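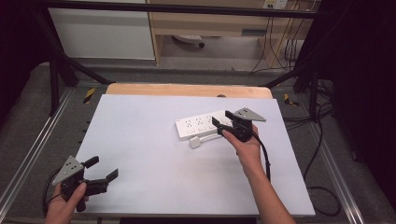
Bench notes / Power strips and cords

Jul 22, 2021

Started on the strip pile. Goal for this round: get a straight answer on which power strips stay on the benches and which go back to the storeroom or out the door. Birthe has been asking since April and she's right, it's a mess. Every bench has a different make and the labels don't match the list.

Doing the short white one first. Three outlet groups, short cable, so it only makes sense for a spot right at the wall outlet or on the bench rail. Laid it on the white board so I can see what I'm doing, dark plugs and screws vanish on the mat otherwise.

Checklist as it stands now (Hafþór's version, minus the stuff we never do):
- housing: cracks, melted spots, rattle when shaken
- cable: nicks, flattened bits, strain relief at both ends
- plug: pins straight, no browning
- each outlet: plug goes in, holds, doesn't sag
- switch: clicks both ways, light agrees with it
- label: can you still read the rating. If not, write it on tape BEFORE it goes back

Order matters a bit. Visual first, unplugged, then shake, then power. Last time I powered one up and then found the nick in the cord. Dumb. Not doing that again.

Numbers: storeroom sheet says strip 653 is "white, 4 way, long cord". That can't be this one. Either the sheet is wrong or 653 walked off to the Lurketti bench and somebody put this in its slot. Asked Birthe, she thinks the second. Sheet was copied over from the old Nederano binder and there are other lines in it I don't trust either. Will mark this one as unlisted for now and give it a new number once the pile is finished, no point renumbering twice.

Load question came up again. The Akpan heater is 500 W by itself and people keep hanging it off whatever strip is closest, plus the glue pot, plus a lamp. Strip might be fine with that on paper but I don't want heat loads on anything we can't read the rating of. Proposal: heaters go straight in the wall, strips are for lamps, chargers, the small stuff. Hafþór agrees. Need a sign. (Who has the label tape?? The wide one.)

Plug types: some of the strips have multi-standard sockets and some don't, and the sheet has no column for it. It needs one. Multi-standard ones are handy for the odd chargers but I find the grip varies a lot, some plugs sit in there nicely and some lean. So the hold test gets done with 2 different plugs, the flat pin and the round pin, not just whatever is lying there. Write down both results. 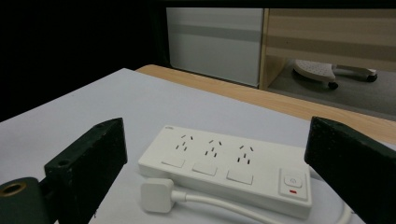
Switches next. I'd like every strip that stays on a bench to have its own switch, so that shutting a bench down at night is one press and a glance. The Dumon strips fail on that, you have to pull the plug and then people forget which plug. With the white one it's a round button out at the end, power symbol on it and the little red light right under, so you can hit it without reaching across the outlets. That's the layout I want to ask for when we reorder. Button in the middle is no good, gets covered by the first fat adapter.

Cable management, since I was at it. Short cord strips: leave the cord loose, don't wrap it round the housing. The wrapped ones in the drawer all have a hard bend right where the cord goes into the body and thats exactly where they go bad. Long cords: big loops, one velcro tie, hang on the hook by the loop and not by the plug.

To do
- rest of the pile, do it in one go, don't leave half on the bench
- new column in the sheet: socket type
- new column: switch y/n
- find 653. Check Lurketti bench, check behind the cabinet
- wide label tape
- ask Birthe if the reorder can wait until the list is done, she had a quote open
- spare velcro ties, drawer is down to nothing

Stopping for lunch, hold test with the round pin goes first when I'm back. Don't move the pile pls.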